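Sleep and Bedding Help > Mattresses > Care and Repair

Quilted mattress top: body impressions, tufts pulling down, and is the cover removable?

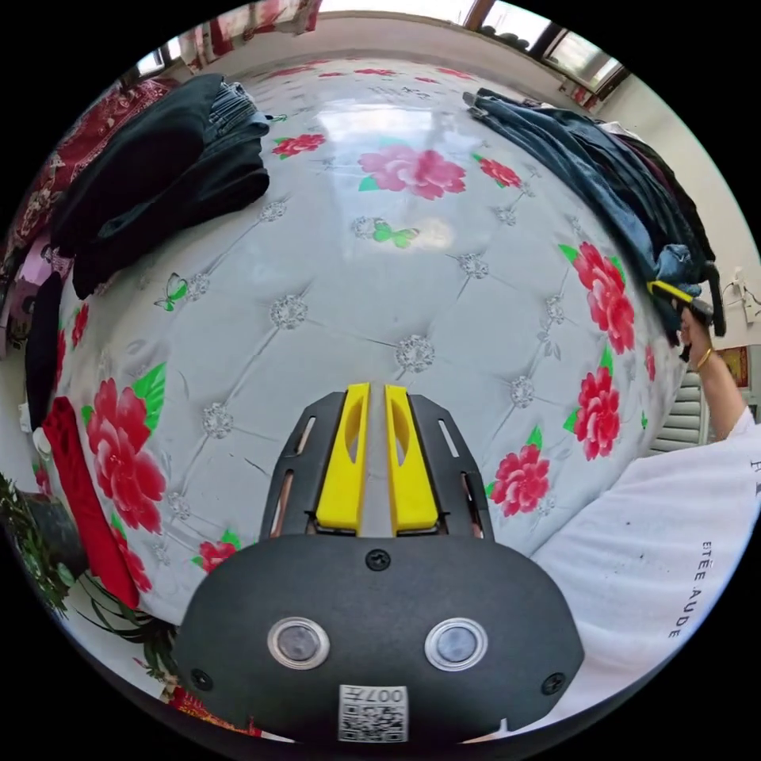 Posted by Kenneth Lumanlan

I have a double-sided spring mattress, a Dasirier, bought in May three years ago. The cover is a light quilted fabric in a diamond pattern. The springs are a standard linked coil unit, not pocketed, with a felt pad on top of the coils and then foam under the quilting. That is according to the leaflet. I haven't opened it.

Over the last few months two impressions have formed, one on each side of the bed. I measured them with a straight board laid across the mattress and a steel ruler. The deeper one is 1 1/4 inches on my side with no weight on it. The other is a little under 1 inch. The center ridge is at the original height. I weigh 210 pounds and my wife weighs 135.

What I would like to know:

Is this a failure of the springs or of the padding? I can't feel any individual coil and there is no noise.

Can the padding be restored? I have read conflicting things about steaming, beating and vacuuming.

The seller told me the cover can be taken off and washed. I can't find a zipper anywhere along the tape edge. Was the seller wrong?

Will a topper fix this or only hide it?

The bed base is a slatted frame with a center rail. Slats are 2 1/2 inches wide and the gaps between them are 4 inches. The mattress has been rotated head to foot twice in total and has never been flipped. I would prefer not to buy a new one this year if it can be avoided.

Posted by coilcount_merrick

Your numbers point to the padding and possibly the base. Take the base first, as it costs the least to check.

Gaps of 4 inches are too wide for a linked coil unit. The bottom border wire bridges the gaps well enough at the perimeter, but the coils in the middle of the mattress can sit partly over open space and tilt under load. I like to see 3 inches or less. Pull the mattress off and lay your straight board across the slats lengthwise, once on each side of the center rail. If a slat is lower than its neighbors with no weight on it, it has taken a set and should be replaced or turned over. Check the center rail too. It needs a leg that reaches the floor. A lot of frames ship with an adjustable foot on that leg, and it gets left a half inch short.

Then test the mattress on the floor. Clean floor, mattress flat, leave it alone for an hour, and measure again with the same board and ruler. Write both sets of numbers down.

If the dips are much shallower on the floor, the base is at fault. Add slats or screw down a sheet of plywood with ventilation holes drilled through it.

If the dips are the same on the floor, turn the mattress over and measure the other face. Flat on the other face means compressed foam and felt on the top. A matching hollow or a bulge on the other face means the spring unit has deformed, and there is no home repair for that worth doing.

On restoring padding: you can't. Foam loses height when the cell walls break down, and heat or steam will not rebuild them. Steam also puts water into the felt pad, which dries very slowly because there is fabric on one side and foam on the other. I have cut open mattresses that were steamed regularly and the felt had mold in it. Beating moves dust around. Vacuuming is fine for cleaning and does nothing for height.

What you do have is an unused side. A double-sided mattress that has never been flipped has half its padding in nearly new condition. Flip it now. After that the schedule I give people is:

First month, flip side to side.
Third month, rotate head to foot.
Sixth month, flip end over end.
Repeat.

Mark the corners with small safety pins or a laundry pen on the border so that you know which position you are in. With a heavy mattress, get a second person and slide it half off the bed before you stand it on its long edge. Do not lift by the side handles if they are the stitched kind. They are for positioning and will tear out of the border.

On the cover: a quilted top with a sewn tape edge is not removable. The quilting stitches hold the fabric, a layer of foam or fiber, and a thin backing together as one panel, and the panel is sewn to the border with the tape. It is often clipped to the spring unit underneath as well. If you unpick the tape you will not get it back on straight without a tape edge machine. The seller may have been thinking of a foam model, many of which do have a zipper. Some zippers on spring mattresses are there for the factory only and have no pull tab.

To clean it in place, vacuum with the upholstery tool along the stitch lines, since that is where the dust collects. For spots, use a damp white cloth with a drop of dish soap, blot, blot again with plain water, then point a fan at it until it is dry to the touch and leave the bedding off overnight. No bleach on printed fabric. Buy a washable protector afterward and wash that.

Posted by Hal_in_bedding

Flip it, like the last post says.

Topper: it hides it. A topper follows whatever is under it. I put a 2 inch one on a mattress with a dip like yours and in two weeks I was in the same hole. A firmer 3 inch latex one did better but cost almost as much as a cheap mattress.

Posted by Burura Upholstery (trade member)

I agree with most of the long post. A few corrections and additions from the bench.

Warranty. Before you do anything else, find the paperwork. Most warranties on this type of mattress set a minimum depth for an impression, measured unloaded, and 1 1/2 inches is a common figure. At 1 1/4 you may be just under it. They will also ask about the base, and a 4 inch gap is the kind of thing a claim is refused over. A stain anywhere on the cover can void it too. Take your measurements with the ruler visible in a photograph, and keep the law tag attached.

Tufting versus quilting. These get mixed up and it matters for your title. In a true tufted mattress, a cord or tape passes through the full depth and is anchored on both faces, so the layers can't shift. If a tuft of that kind breaks, that area rises compared to the ones around it. In a quilted panel with decorative buttons, the buttons are attached to the panel only and go down an inch or so at most. If those look as if they are pulling down, the foam around them has softened and the whole diamond is sinking. To tell the two apart, press on the top right beside a button and have someone watch the same spot on the underside. If the underside dimple moves, it goes through. If there is no dimple on the underside, it doesn't.

Loose buttons. If one comes off a quilted panel, it can be sewn back with waxed upholstery thread and a curved needle. Use a 3 inch needle, go through the panel backing, come up about a quarter inch away, and tie a slip knot under the button. Don't use glue. It hardens in the foam and you will feel it through the sheet.

Flipping schedule. The one above is fine on paper. In my experience people keep it up for a year and then stop. Twice a year, every time the clocks change, gets done more often and gives most of the benefit. With your difference in weight I would make sure that at least one of the two moves swaps the sides of the bed.

Plywood. I don't recommend it over a slatted base unless the room is dry. Even with holes, it cuts the airflow under the mattress a great deal. Extra slats are better. You can buy 1x3 boards at any lumber yard and cut them to length on a Saturday morning. Sand the top edges so they don't wear through the bottom fabric. Fix each one with a single screw at each end, and pre-drill near the ends or they will split.

Replacing the top panel. It can be done by a shop. We have done it on Malleck and Merrick mattresses with the same kind of construction: old panel off, new foam and felt, new quilted panel, tape edge resewn. It makes sense when the spring unit is good and the mattress was expensive to begin with. On a mid-priced one the labor alone comes close to the price of a replacement. Ask for a quote that lists the foam density, and if the shop can't give you that figure, go to another shop.

Posted by Kenneth Lumanlan

Floor test done. Deep side went from 1 1/4 to 7/8, the other from just under 1 to 5/8. The underside is flat everywhere by the board. The center rail leg was short of the floor by 3/8 inch. I have adjusted it, flipped the mattress, and ordered boards to bring the gaps down to 2 inches.

No dimples on the underside, so the buttons don't go through. The warranty paper says 1 1/2 inches, so no claim. I will measure again in six months.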